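Section 3. Wrapping Glass Bottles and Jars

I pack most of what leaves the Pislow workshop, and this is the way I do it. Callum Geddes showed me the basics when I started at Crichton, and I've only changed a couple of things (sorry, Callum!).

Before you start

You'll want small-bubble wrap, clear tape, scissors and a table you can reach across without stretching. Wipe the table down first. I wrap bottles lying on their sides and leave any plain glass standing toward the back, out of the way of my elbows.

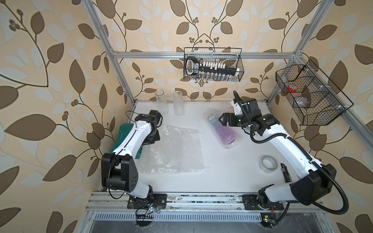
Fig. 3-1. Wrapped bottle on its side, with a flat sheet of bubble wrap next to it.

Wrapping

1. Cut a sheet that goes around the bottle at least twice, with a good hand's width spare at each end. For a 300 ml bottle I just cut generously and trim later.

2. Lay the sheet flat, bubbles facing up. It'll want to curl, so smooth it out with your palm.

3. Set the bottle on the near edge and roll it away from you, snug but not tight. You want the bubbles plump!

4. Gather the loose wrap past the neck and give it a twist, like the end of a candy wrapper. Pinch the twist and hold on to it while you reach for the tape.

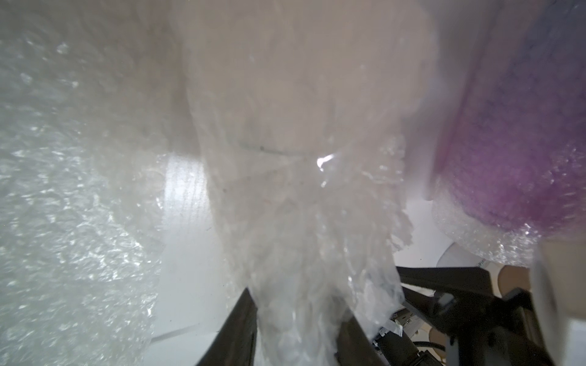

Photo: Murdo Rutherford / Briminness Packing Guide

5. Tape around the twist, then run one strip down the long seam. Up to 7 inches of tape is plenty for the seam.

6. Fold the bottom end flat and tape that too.

Caution: Never twist against bare glass. If you can feel the neck through the wrap, unroll it and start over with a longer sheet.

Leftover wrap

Hang on to your offcuts. Shake each one out, and peel off old tape while you're at it (slowly, or you'll take a row of bubbles with it). 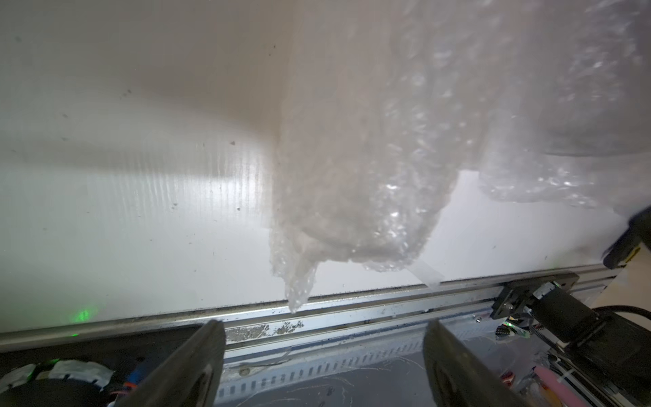 I sort mine into big pieces and scraps. Big pieces go back on the pile for the next bottle, and scraps get stuffed into the corners of the Uven carton, item 529 on the supply list. If the bubbles are mostly flat, don't use a piece against glass. Cartons are covered in Section 4.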